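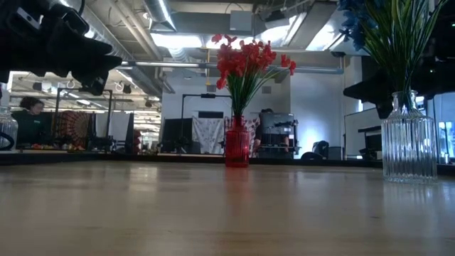

Choosing a gripper is slow work, and the engineer who leads the tests at Asero does not try to make it sound faster. Since July his group compares two sets of fingers on the same pair of arms: the older ones, which came with the arms, and a new set ordered from De Bruijn. For the glass tests they use vases with artificial flowers, and the clear one with deep flutes is the vase he speaks about most. "With a box, almost every gripper looks good," he says. "With this glass, you have a narrow neck, a wide lip and ridges between. The fingers must decide where to hold, and the camera sees mostly reflections."

The long grass-like leaves make it harder. They spread wide over the neck, so an arm that comes from above has to go through them. He prefers to come from the side and low, but then the wrist is close to the table and there is little space to correct a mistake.

I asked him which fingers are better. He took some time before he answered. The plan was 2000 grasps, and when we met they had finished 956 of them. "I can tell you what I feel, but I will not give you a percentage before the end," he said. What he feels is that the new fingers are kinder to glass and worse with thin stems. The old ones hold a stem well, but they press on one point, and he does not like the sound of it.

The controller was a separate question. They began with one from Navow and changed after 444 grasps to the Plollosport unit, so the first part of the data must be read apart. "It was my decision and it was not a good moment for it," he said. The new unit lets him set the closing force in 50 steps – too many, in his opinion, for daily use. He works with four of them.

About cameras he is more strict. A camera on the wrist is useful until the leaves cover it, and then the fixed view has to help. He wants to repeat part of the series with only the fixed view, also for the red vase, which also has ribbing. After that come the cables, which he would like to make shorter on both arms.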